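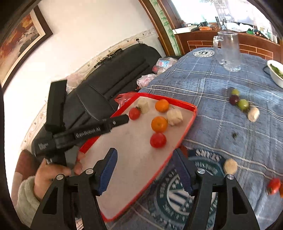

The autosave in Plilutbridge fires at the worst possible moment, Cayetano Iglesias wrote on the game's forum in November, and 108 players signed under him within a day. His city had reached 4000 residents when the save kicked in halfway through a flood. Every reload put him back in the water.

Lelisar, the studio behind the game, keeps one autosave slot and overwrites it every time. Manual saves are capped at 80. Demetrio Toledo, the lead programmer, says the single slot dates from an early build, when a large map took up 592 megabytes.

"Files are much smaller now," he says. "We could have changed it a year ago."

The next patch adds three rotating slots and a timer that players can set or switch off. Saves made before the patch will still load. Iglesias has started a new city in the meantime, on higher ground, and saves by hand before each rainy season.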